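Bench notes: the two-arm suturing rig, part 5

Tuesday, March 10, 2020

The short version: the left arm is recabled, the backlash on the wrist roll is down to something I can live with, and the controller has stopped dropping packets. The long version follows, mostly so I can find it again when something comes loose.

For anyone new, the rig is two salvaged instrument drives on a frame of aluminium extrusion, driven by eight small servos and a board called the Prumodik, which a few of us at the Amen workshop laid out last year and have been revising ever since. It lives on the back bench, bolted through the top. The motion software is a fork of Flusus with most of the CNC code stripped out. The target is a synthetic suturing pad. The goal for this year is a row of interrupted stitches, teleoperated, at a spacing I would not be embarrassed by.

Cabling first. Each wrist has four tendon cables running down the shaft to capstans in the drive box. On the left arm one of the pitch cables had started to fray where it leaves the capstan, and I had been compensating in software for longer than I should have. Replacing one means releasing all four, so I did the lot. The capstans were also grooved slightly too deep, which let the cable climb over itself at full travel. I turned new ones on the small lathe with a shallower groove and a larger lead-in radius. They have run 397 full cycles on the test script without a climb.

Tension matters more than I expected. Too low and the jaws lag the handle; too high and the roll axis gets sticky near centre, where most of the fine work happens. I now set it by plucking the cable and reading the pitch off a tuner app. It is crude but repeatable, and it's faster than the spring gauge, which doesn't fit in the drive box anyway.

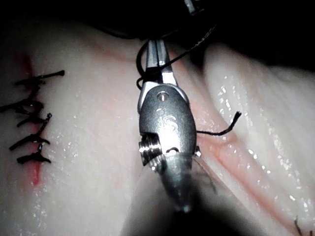
How do you tell whether backlash is in the cables or in the gear train?

Lock the instrument shaft at the drive end and move the wrist by hand. Any play you still feel is in the cables or the wrist pins, and whatever disappears was in the gears.

With interrupted stitches, the cut ends are a decent record of how the session went. Mine vary a good deal in length and direction. The spread comes from the trimming step, where I have the least depth information and tend to rush. I have started adding a pause before the cut in the operating procedure, and I'll see whether it makes any difference.

The pads are cut and patched until they no longer hold a stitch. I keep the surface moist with a spray bottle, as a dry pad grabs the thread and the friction numbers become useless. The drawback is glare. Everything metal is already shiny, and a wet pad under a single lamp gives the cameras a hard time. I tried a diffuser made from baking paper, which helped, but it sat close enough to the lamp that I didn't want to leave it there. A proper acrylic one is on the list.

Now the controller. Since October the Prumodik had been losing a packet every few minutes, never on a schedule, and always on the right arm. I replaced the connector, the cable and finally the transceiver chip. None of those was the fault. The ground return for the right-hand servos shared a trace with the serial line, and under load it moved enough to corrupt a byte. I cut the trace and ran a separate wire. In the 1,181 seconds of continuous motion I logged afterwards there were no errors. The next board revision will have it done properly.

Loop rate is now 466 Hz. I would like more, but the limit is the USB link to the host and I'm not prepared to rewrite that part this winter.

Knot tying is where the two arms have to agree with each other. The sequence I use is the ordinary instrument tie: wrap the long end around one tool, reach through, take the short end, pull both flat. On a screen it is slow going. The wraps slip off the jaws if the tool tip points up at all, so I hold it near level and keep the loop wide. The wide loop then needs somewhere to go, and it will snag on the other wrist given the chance – the pins and screw heads are all good at catching thread.

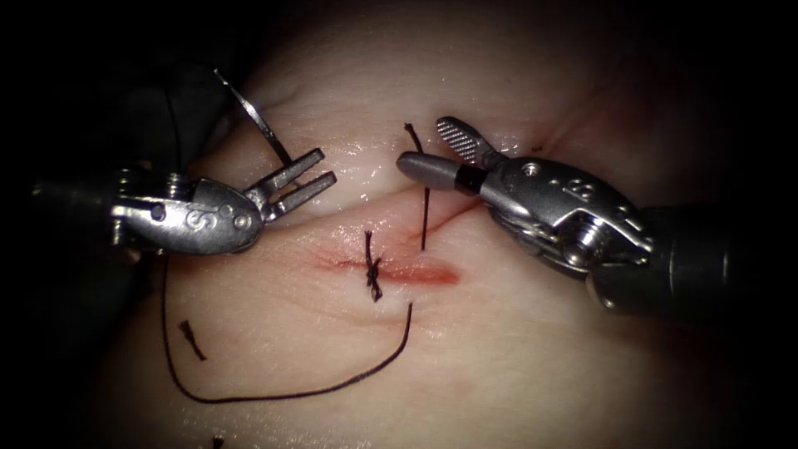
Vol. 3, No. 5

Registration between the two arms is still done by touching both tips to a steel pin at the start of the session. The offset drifts as the frame warms up, mostly in the vertical direction. I measured the drift with a dial indicator over an afternoon and found that most of it came from the printed bracket under the right drive box. A replacement in aluminium is half finished. If that fixes it I can stop re-touching between knots.

The serrated jaw faces hold a needle well enough but are hard on the thread. I've stopped gripping suture in the middle of its length and only take it near the end, where the damage gets trimmed off anyway. A smooth insert might be better for the thread-handling side. The Barajas catalogue lists a thin urethane sheet that could be bonded on, though I have doubts about adhesive surviving on a part that small.

Remaining jobs, in no strict order:

Finish the aluminium bracket and repeat the drift test.
Acrylic diffuser for the lamp.
Jaw grip limit in firmware, so a held trigger can't overload the cable.
Label the capstans. I mixed up pitch and yaw twice during the recabling.
Order more 3-0 black thread.

The board files and the new capstan drawing are in the usual folder. The drawing is in millimetres, and the lead-in radius on the first version was wrong, so use the second.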